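Gullance Dining Forum
Board: Restaurants, Bakeries and Pop-Ups
Topic: Uko moving from Saturday pop-up to permanent premises in Vostthorpe

Posted by: Biljana Kneževič (board moderator)
2023-02-11

Members are advised that Uko, the pop-up kitchen which has operated on Saturdays from the Ivanov bakery, has confirmed that it will open a permanent dining room in Vostthorpe in May. The notice was posted at the bakery counter this morning and sent to everyone on the Uko mailing list, which according to the notice now stands at 1,462 subscribers.

The principal points of the notice are as follows.

The Saturday service at Ivanov will continue until the end of April. The rice-flour doughnuts will remain with the bakery after that date and will not be sold in Vostthorpe. The new premises will offer dinner only, by reservation, with a set menu of five courses. The present counter menu, including the pork cutlet sandwich and the curry bun, is to be retired.

This topic is open for discussion of the move. Members are asked to keep remarks about parking in the existing Vostthorpe parking topic, where they will be of more use.

Posted by: mgudeta

I wish to thank the moderator for the prompt summary. I received the same notice and can confirm that it is accurate, with one addition. The set menu is to change every two months, and the first will be built on noodles and preserved vegetables.

I have attended the pop-up on most Saturdays since it began, and I regard the change as a welcome one. The kitchen has been working from a single borrowed oven and a pair of burners, and the food has been better than those conditions would lead one to expect. The braised daikon with brown butter is, in my view, the best vegetable dish presently served in Gullance. I would very much like to see what the same cooks can do with a full kitchen.

Meron Gudeta

Posted by: pszalai_westside

I must register a different opinion. The value of Uko to this town has been that a person could arrive without a booking, pay a modest sum, and eat something excellent while standing up. A five-course set menu is a different business and will serve a different public. I do not dispute the owners' right to make the change. I do dispute the suggestion that it is simply the same kitchen with more burners.

I would also point out that the curry bun was the item which brought most people through the door. To retire it altogether appears to me to be a serious error of judgment.

Piroska Szalai

Posted by: B. Yordanov

With respect to the previous member, the curry bun was uneven. On some Saturdays the filling was well reduced and properly spiced, and on others it was thin and ran out of the bun at the first bite. I have raised this matter on the board before. The cutlet sandwich was consistent, and that is the loss I would regret.

On the question of price, the notice gives no figure. I would suggest that members withhold judgment until one is published. 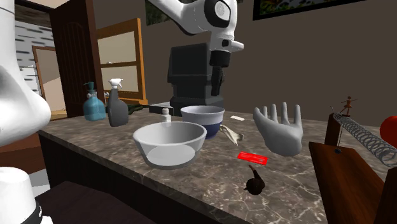 I would add a practical remark regarding the reservation system. The notice states that bookings will open first to the mailing list and then to the general public one week later. Members who wish to attend in May and who are not on the list should add their names at the bakery. I am informed that the sign-up sheet is kept beside the register and must be requested.

Boris Yordanov

Posted by: pszalai_westside

Mr. Yordanov is correct that I overlooked the absence of a price. I withdraw the word "modest" as a point of comparison until we have both figures. I do not withdraw my remarks on the curry bun. A thin filling on two or three occasions is a reason to correct a recipe. It is a poor reason to abandon it.

Posted by: yaa_abubakari

I write as someone who lives in Vostthorpe, and I should like the residents' position to be represented here. We have at present one diner, one pizza counter and a sandwich shop which closes at three in the afternoon. The town has 3,586 residents and no place in which to have a proper dinner. Discussion on this board tends to proceed as though Gullance were losing something and no one were gaining it.

My husband and I have driven to the Ivanov bakery on a number of Saturdays and twice found the food sold out before noon. A reservation would suit us considerably better than a line. I understand that this is a matter of preference, and that those who live within walking distance of the bakery will see it otherwise.

As for the menu, I would ask whether any member knows what provision will be made for those who do not eat pork. The counter menu always had a mushroom croquette for this purpose. The notice says nothing on the subject.

Yaa Abubakari

Posted by: mgudeta

In reply to the question concerning pork, I asked this at the counter today. I was told that a vegetable menu will be offered alongside the standard one at the same price, provided that it is requested at the time of booking. It will not be possible to request it on the evening itself. I was also told that the mushroom croquette will appear in some form on the first menu, though the person serving was careful to say that this had not been settled.

Posted by: yaa_abubakari

Thank you. That is most helpful, and I will make the request when bookings open.

Posted by: oldtown_suppers

May I ask what is to become of the Saturday space at the bakery after April? The Ivanov family has been generous in lending it, and there must be other cooks in the area who would be glad of the opportunity. The dumpling stall which formerly traded at the winter market comes to mind. So does the couple who made the smoked fish rolls, although I believe that they have since taken up catering.

Posted by: B. Yordanov

I have no information about the space. I would observe, however, that the smoked fish rolls were too salty to be eaten in any quantity, and I should not wish to see them every week.

Posted by: oldtown_suppers

I found them very well seasoned. We shall have to differ.

Posted by: Biljana Kneževič (board moderator)

Members are reminded that this topic concerns Uko. A separate topic may be opened for the future use of the Saturday space, and I would encourage oldtown_suppers to do so.

I have this afternoon written to the owners of Uko and put three questions to them: the price of the set menu, the number of seats, and whether any counter items might be kept for a weekday lunch. Their reply addressed the first two only in part. The price will be announced together with the opening date. The dining room will be small, and they do not intend to add a second seating in the first season. On the matter of lunch they wrote that it was "not planned at present," and I reproduce those words exactly so that nothing more is read into them.

Posted by: pszalai_westside

"Not planned at present" leaves the matter open, and I intend to write to them myself. If other members who value the counter menu would do the same, the owners would at least have an accurate idea of the demand. I would ask that any such letters be courteous and brief.

Posted by: mgudeta

I will gladly write in support of a weekday lunch, despite having no objection to the dinner plan. I would mention the cutlet sandwich first and the curry bun second, which I hope will be acceptable to both parties.

Posted by: pszalai_westside

The order is not acceptable, but the letter is appreciated.

Posted by: yaa_abubakari

If a lunch service is to be requested, I would ask members to suggest Thursday or Friday. The sandwich shop in Vostthorpe is closed on both days.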